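I finally finished Badside on Monday night, at an hour I'm not going to admit to because my sister reads this. The credits rolled, I sat there for a minute, and then I went straight back in to pick up the side quests I'd skipped. So yes, I liked it!

If you haven't run into it, Badside is a top-down stealth game set in a harbor town called Osinine. You play a courier who owes money to pretty much everybody, and most of the game is sneaking packages past the people you owe. There are 7 districts and you can do them in nearly any order, which sounds great until you wander into the shipyard first like I did. Don't do that. The dogs there can hear you through walls and you have no decent shoes yet.

The shoes matter a lot, by the way. I spent my first 800 coins on a coat (it looked cool, leave me alone) and then couldn't afford the soft soles until the fourth district. Vsevolod Savchuk, who got me into this game in the first place, bought them right away and had a much nicer time. He also finished with 80 percent of the map cleared and I had 40, so he gets to be smug about it until at least August.

Anyway, I didn't get much else done over the weekend. I'd promised myself laundry first and Badside second, and it went the way you'd expect.

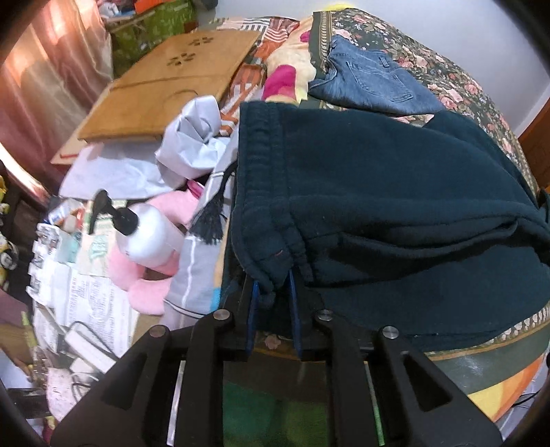 Sweatpants (most likely) and jeans, laundry day.

Back to the game. The music is by Zoriana Moroz and it's so good — lots of accordion, but slowed way down, and it drops out completely when a guard gets close. I took my headphones off twice thinking they'd died. The voice acting is more of a mixed bag. Solanki, the pawnshop guy, is wonderful, and I kept selling him junk just to hear him complain. The harbor master sounds like he's reading a parking ticket.

My one real gripe is the save system. You can only save at phone booths, and the stretch between the fish market and the old theater has none at all. I replayed that bit so many times that I can still hum the guard's little song. Melaniia says there's a booth behind the bakery, but I've looked and I think she's messing with me.

Next up is either the Grandunen expansion or finally going back to that farming game I dropped in the second winter. Leaning toward Grandunen — it has boats. If any of you have played it, tell me whether my save carries over, and please no spoilers about the lighthouse.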